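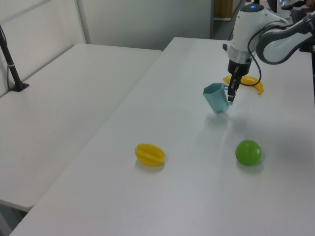 How should plastic cups and toy food be cleaned between sessions?

Wash them in warm water with a mild dish detergent, rinse, and let them air dry fully before they go back on the table or into storage.

Unit 4. Care and Storage of Tabletop Play Materials
Course: Equipment and Materials in Early Childhood Settings
Instructor: Nele Görtz
Read before the Friday lab.

4.1 Scope

This unit covers small hard plastic items used on a table: cups, plates, toy fruit and vegetables. Fabric food, wooden food and anything with a battery compartment are treated in Unit 5. Dolls and dress-up items are in Unit 6.

4.2 Terms

Cleaning removes soil with detergent and water. Sanitizing reduces the number of germs on a surface that has already been cleaned. The two steps are separate and are done in that order. Sanitizer applied over dried juice or paint does very little.

Solid piece: one molded body with no opening.
Hollow piece: a molded shell with an air space inside. It may have a seam, a vent hole or both.
Vessel: any item with an open top, such as a cup or tumbler, whether or not it is used for real drinks.

4.3 Sorting

Sort before washing. Vessels go in one bin, closed shapes in another. Check each hollow piece by squeezing it lightly near the ear. If air or water moves inside, set it aside. A hollow piece with water trapped in it is discarded unless it can be opened, dried and closed again.

Cups used for drinking are never returned to the pretend kitchen on the same day. Label the two sets differently. The Dramani center in our case reading used one shelf for both and had to rewash everything twice a week.

4.4 Washing

Fill the basin with warm water and add detergent as directed on the bottle. Wash vessels first, then smooth shapes, then ridged shapes. Star fruit, pineapples and corn hold soil in the grooves and need a soft brush worked lengthwise. Bananas and round fruit can be wiped with a cloth. On cups, pay attention to the inside corner where a handle joins the wall, and to the lower edge of any flat-sided body.

Do not use scouring pads. Scratches dull the finish and hold dirt. Printed lettering wears off under a stiff brush, so wipe over it with the cloth only.

Rinse under running water until no foam is left.

4.5 Drying

Stand cups upside down on a rack with a gap under the rim. Do not stack them until dry. Lay fruit in a single layer and turn it once. Pieces with a vent hole are dried with the hole facing down.

4.6 Table surfaces

A plain white matte table shows crayon and food color quickly. Wipe it before the pieces are set out and again after they are put away. Leave open space between items when laying out for a sorting or naming activity. Younger children pick up a single item more easily when it does not touch its neighbor.

4.7 Storage and inspection

Use open bins with drain holes. Inspect for cracks, sharp seams and loose parts at each wash. Record discarded pieces on the sheet kept with the bins. Mitiku Woldemariam's inventory form (course packet, p. 222) is acceptable for the lab report.

Lab task: clean one mixed bin, complete the form, and write 300 words on which shapes took the longest and why. Hand in to Zbigniew Marciniak by the end of the session.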